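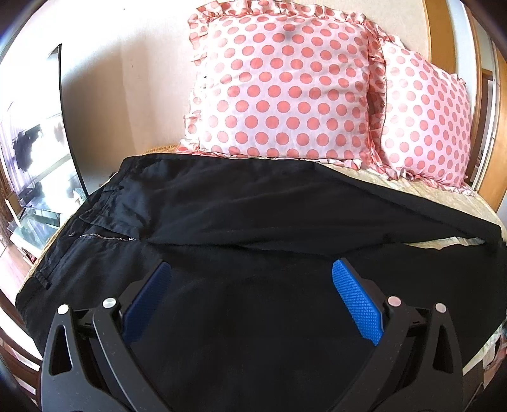 Drilia Location Switch

A tiny Android app from Nirkgate that puts every location permission on your phone in one list. We love how quick it is! Tap an app once and its access is off - tap again and it's back. It handles up to 500 apps, and the log goes back 21 days, so you can scroll through and see which ones asked for your position
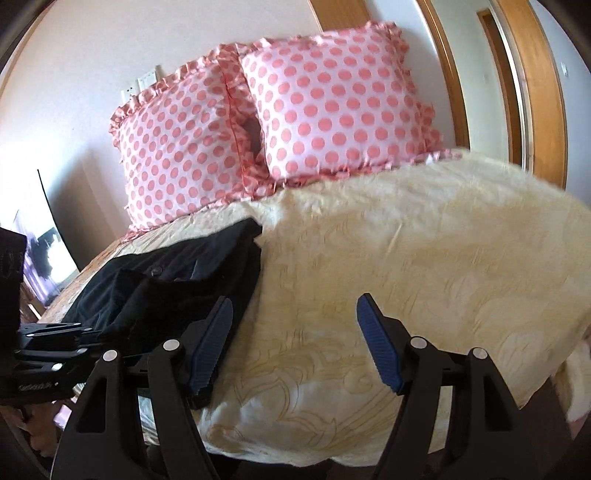
and at what time of day. The log stays on the phone, with no account to set up. Needs Android 16 and nearly 100 MB of free space.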